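Learning to Sweep

The students of the Nolitz robotics club did not want to teach a robot how to dance. They had a vote about it in October, and dancing lost. What won was sweeping the floor.

"Everybody at home asks me the same thing," says Getachew Worku, who leads the club. "My mother, my neighbors. They ask, when will it clean? So I thought, let us try to answer them."

The club meets in the evening, and the robot they work with is called Seltar. It has two arms, and this is the reason the sweeping is difficult. One arm must keep the dustpan still and flat while the other moves the broom toward it. A child learns this in an afternoon. The students have been at it for 3 months, and their notebook has 642 attempts written in it by hand, each with a short comment. Many of the comments say only "pan moved."

I visited them two times. On the first visit the talk was all about tape. One student believed the handle of the broom should be wrapped so the gripper could hold it better, and another believed that this was cheating, because a family would not wrap their broom. They discussed it for a long time and the tape stayed in the drawer.

On my second visit they had left the classroom and gone to work in a real home. In the classroom the floor is smooth and has nothing on it. In a home there are tiles with lines between them, and doorways, and toys. The students made a list of 29 such differences, and they were a little proud of how long it was.

In spring the club will go to the Flalluneo student competition, where every team must clean a floor it has not seen before. Getachew does not promise a prize. He would like the pan to stay where it is put.
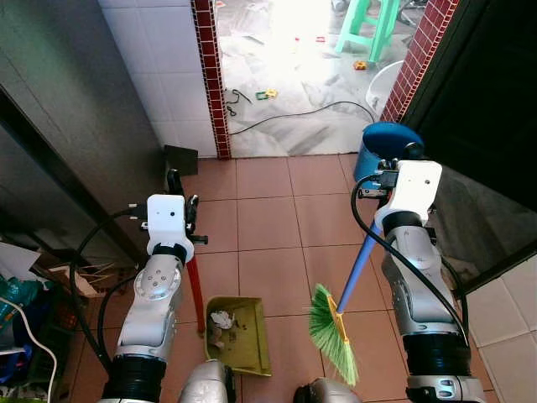
Trịnh wrote to us that her own school team had the same trouble with the pan, and that they lost 2 points at the competition for pushing it across the floor, so she would advise the club to practice the holding arm alone before they bring the broom back.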